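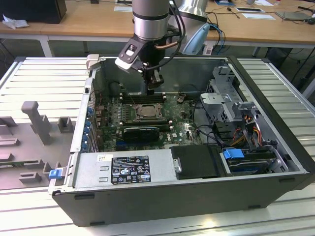
*The arm over the memory slots of a desktop at the Darnham shop.*

# The Arm Gets the Easy Ones

I have been taking computers apart for money long enough to remember when we did it standing up. The stools came in after somebody's back went. The robot came in last January, and so far it has done nothing for anyone's back, though it has done a fair amount for the conversation.

Our shop in Darnham takes in retired office machines, pulls the parts worth pulling and sends the rest to be shredded. The big contract is with Duvance, which replaces its desktops on a schedule that seems to have been drawn up by someone who sells desktops. The last load was 401 towers. Every one had to be laid on its side, opened and relieved of its memory, and until this year all of that was done by people with sore thumbs.

Management named the project Skirnis. I looked for a meaning and found that it had been picked because the web address was available. On the floor we call it the arm.

Removing a memory module is, for a person, hardly a task at all. You push the latches, the stick pops up, you lift it out and think about lunch. I had never considered it a skill until I watched engineers spend a week getting a machine to do it. They asked me how hard I pressed. I said, "Until it goes." They wrote this down, and I could see it had not helped.

I came out of that week feeling rather grand. Twenty years of being told the job was unskilled, and it took a room full of laptops and graduate degrees to copy my left thumb. I recommend the experience to anyone whose work has been described as routine by people who don't do it.

The feeling wore off around spring, when the arm got decent. It still isn't fast. On a good shift it clears 78 machines, and I can beat that if I'm annoyed. But it doesn't get annoyed, and it doesn't slow down after three in the afternoon, when the rest of us begin reading the stickers on power supplies for entertainment.

So now it gets the easy ones. Clean towers of the same model go to the arm. Anything with a bent case, a stripped screw, a mystery bracket or what I will politely call a history of coffee goes to us.

On paper, this is what everyone was promised: the machine takes the dull work and the people get the interesting work. I read that sentence in the handout, next to a drawing of a smiling worker holding a tablet. What the handout left out is that the dull work was where we rested. A run of 20 identical towers was a kind of break. Your hands knew the way and your head could go elsewhere. You could talk. Half of what I know about my coworkers' divorces I learned during the easy ones.

Take those away and you have a day made entirely of hard ones. Every case is a fresh argument. People on our benches go home more tired than they did a year ago, and they process fewer units, and there is a chart in the hallway that shows the second part and has no column for the first.

I don't blame the arm, which has never looked at the chart. I do have a complaint about whoever decided that our target should be worked out from the old numbers, when we still had the easy ones in the pile. We raised it. We were told the target was "under review," and it has been there so long that it probably qualifies for benefits.

Our sister shop in Maihi did it differently. They let the benches keep a share of the clean machines and rotate people through looking after the robot, with a raise attached. Their total for the quarter was 3,740 machines, which is a little under ours, and they have had one person quit. We have had enough people quit that there's a sign-up sheet for farewell cake.

I'd like the Maihi arrangement, please. I'd also like the target redone by someone who has spent a shift on the coffee pile, and I'd like the raise, which I mention third out of good manners. None of it requires new technology. The arm could stay where it is and go on pulling memory at its own steady pace, and I'd have a few plain, boring towers of my own to get through before lunch.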